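Gripper Comparison, Simulated Cell: Pre-Run and Acceptance Checklist, With Comments
Project: Mullow
Site: Brirkthorpe office, although half the people reading this are in Itley
Filled in by: Rungnapa Chuensuk
Second reader: Thongchai Ruangrit
Month: November

Result codes are P (pass), F (fail), C (pass with comment) and N (did not apply). Last time we had eleven Cs and a "fine I suppose", so please keep to the letters.

Section A. Cell and scene

A1. Correct scene file loaded, both arms present. P
A2. Cabinet is the two-drawer one and stands against the tiled wall. P
A3. Sign loads with its lettering the right way round. P
Comment (RC): I can read "Agape" from across the office. The small line underneath I would not swear to in court.
A4. Plant is on the floor. P
Comment (TR): Do we need an item for the plant?
Reply (RC): In the September build it was in the ceiling. Yes.
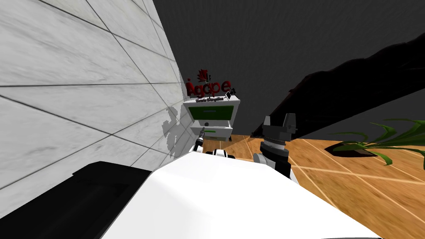 A5. Physics step matches the run sheet. F, then P. The sheet said one thing and the config said another, and both had been signed off by me. Corrected in the config. The sheet now has a crossing-out on it, which I'm told is a form of version control.
A6. Random seed written down before the run and not afterwards from memory. P

Section B. Arms

B1. Joint limits loaded from the current Khamphan controller profile. P
B2. Stop command halts both arms, tested from the keyboard and from the script. C
Comment (RC): Keyboard stop is immediate. Script stop has a delay, set in the profile at 700 ms, which is a long time to watch something you have told to stop. Nothing real can be bent in here, but the same profile goes on the bench in Itley, where plenty can. Raise before the bench run.
B3. Self-collision checking switched on. P
Comment (TR): Was it on for the earlier batch?
Reply (RC): It was not. The earlier batch has been moved to a folder called "old" and we don't discuss it.
B4. Clearance between the two arms checked through the whole reach, start pose to drawer. C. Closest approach is 33 mm by the log. The limit we agreed is larger than that, but the limit was agreed for the wide fingers, and these are the narrow ones. Needs a new number and somebody to own it.

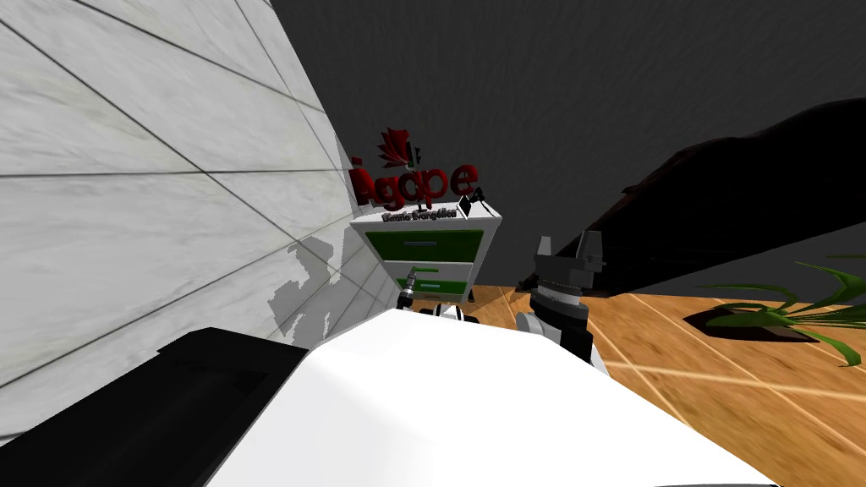

B5. Arms return to the start pose when told, by the same route they came. P
B6. Contact forces at the fingertips are logged for each arm separately. F
Comment (RC): Both arms are writing to the same column. The totals look splendid. They are of no use to anyone. Ticket raised, and B6 stays an F until I can tell left from right.

Section C. Grippers and wrist views

C1. Finger set named in the run header matches the finger set loaded. P
C2. Fingers open fully and evenly on command. P
C3. Fingertips can be seen in the wrist view with the gripper open. P
Comment (TR): This was my objection to the previous mounting, where you got a lovely view of the housing and had to imagine the rest. Both tips are now in view, with open table between them. I withdraw the objection and would like that minuted.
C4. Target edge can be told apart from what lies behind it. C. Green against grey is easy enough. The very dark green is harder, and goes to near black down by the left finger. Try one run with the lights raised before anyone blames the detector.
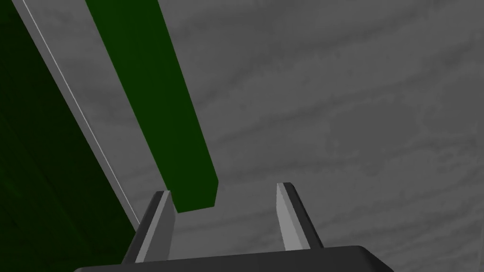
C5. Wrist view still usable with nothing to grasp in front of it. C
Comment (RC): We added this because the depth estimate sulks when it has only a plain surface to work with. Noise was acceptable over the grey. Past the edge, where it goes to solid black, the estimate gave us figures anyway, with great confidence. I would prefer it to say it doesn't know. Masking rule to be written by Thongchai, who volunteered by being on leave.
C6. Wrist camera offset re-entered after any change of finger set. P
C7. Repeat close and open, 7 cycles, no drift in the reported gap. P
Comment (TR): Why 7?
Reply (RC): It was on the form when I got here.

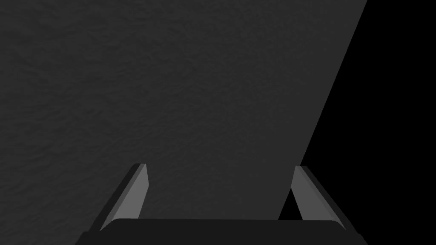 C5, wrist view: gripper open over the grey surface, black beyond the edge.

Section D. Before anyone signs

D1. All Fs have a ticket. P
D2. All Cs have a name against them. F. B4 has none. I have looked meaningfully at several people.
D3. Logs copied to the shared drive and opened once from there to prove they open. P
D4. Finger sets compared on the same seed. C. Narrow and wide, yes. The third set, the soft-tipped one, was run on its own seed because it would not load until after lunch. Don't put it in the same table as the other two — I know it looks lonely, but leave it out until it has been rerun.

Outstanding: 3 items before the bench run, namely B2 (script stop delay), B4 (clearance limit for narrow fingers) and B6 (separate force columns). The C5 masking rule can follow.

Overall: conditional pass for simulation only. No release to the Itley bench.

Signed: R. Chuensuk
Read and mostly agreed: T. Ruangrit, 16:40, still of the view that A4 is excessive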